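Keeping a Laboratory Notebook That Others Can Read

Posted in July, under Bench Practice

The laboratory notebook is the first record of any piece of work, and in many cases it remains the only one. Published methods are shortened, slides are revised, and files are moved between drives when staff change offices. I have been responsible for the records at Arnden for some time, and the views set out below are my own.

Most requests that reach my desk concern old entries. A colleague wishes to repeat a dilution, or to learn which lot of buffer was used, and the page says only "as before." The writer knew at the time what came before. A reader two years later has to search backward through the volume, and often through the volume preceding it, until a full procedure appears. It is frequently found that this procedure was itself changed by hand, in a different ink, with no date beside the change.

For this reason the guidance issued to new staff asks that any procedure referred to be named by volume and page. Abbreviations are permitted if they are listed inside the front cover. Corrections are made with a single line, initialed and dated, and the original words must remain legible. Correction fluid is not to be used under any circumstances.

The question of electronic notebooks is raised at nearly every meeting. We conducted a trial of one system, Skivadero, with four members of staff. Searching was much improved, and the handwriting problem disappeared entirely. On the other hand, entries became shorter. Staff who would fill half a page by hand with remarks on color, smell or an odd delay would type one line and attach a data file. Jalen Delacroix, who took part in the trial, kept a paper pad beside the keyboard throughout, and it was the pad that we consulted when his results were later queried. The pad has been given a volume number and shelved with the rest.

My recommendation was that both forms be kept for the present. The paper volume holds the account of the work, and the electronic system holds the files and the index. This does involve some double entry - roughly 30 minutes a week for a busy bench - and I accept that the arrangement is not popular. The Barajas office has adopted it in full. The Zeradau office has asked for more time, and I expect to write again once its reply has been received.

A further matter is the time at which entries are made. An entry written at the bench is nearly always better than one written at the end of the afternoon. Memory tidies the order of events, and small interruptions are left out. If a sample stood for longer than intended while the telephone was answered, the notebook should say so, with the time. 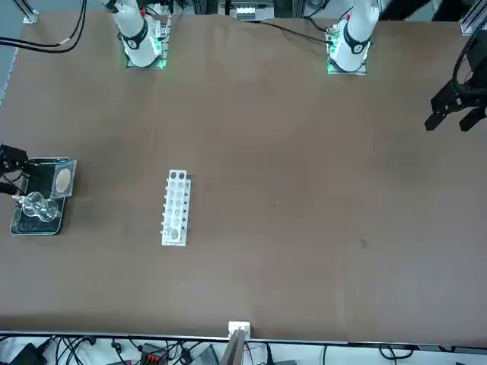 Pages left blank should be struck through with a diagonal line and initialed on the day the following page is begun. Loose printouts are to be glued in, never stapled, and signed across the edge so that the signature falls on both sheets. Volumes that are full should be returned to the records room before a new one is drawn.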